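Himden Equipment Review Group
Minutes, May

Item 1. Flusuvetti two-arm sorting kit
The group looked at the kit on a nine-week trial from Blomqvist. The quote covers both arms, the grippers and setup. 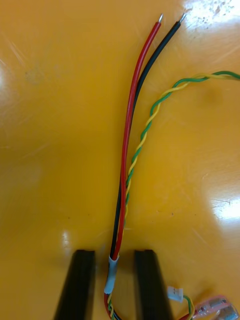 Wiring is the main concern. Flellard wants harnesses handled without strain on the joins. Members noted that a bundle can have stripped ends, as on the red and black wires, with a twisted green and yellow pair beside them – all of it has to fit between the gripper fingers. Blomqvist to advise on grip force.

Item 2. Trays and layout
Yellow trays at each side and a steel tray in the centre. No change asked for. 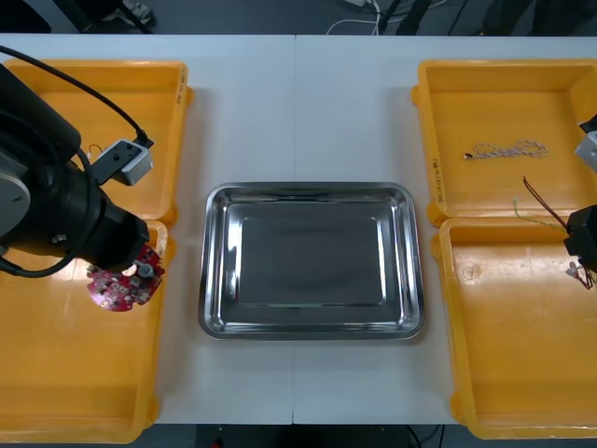 Circuit board in the left gripper, wires in the right.

Blomqvist will run 100 picks of mixed parts and send us the log. Spare fingers are extra and come in sets of two. 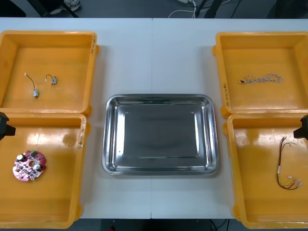
The log should list dropped parts separately. Agreed to hold the purchase decision until it arrives.

Item 3. Other business
Power outlets – quote still to come.

Meeting closed at 5 pm.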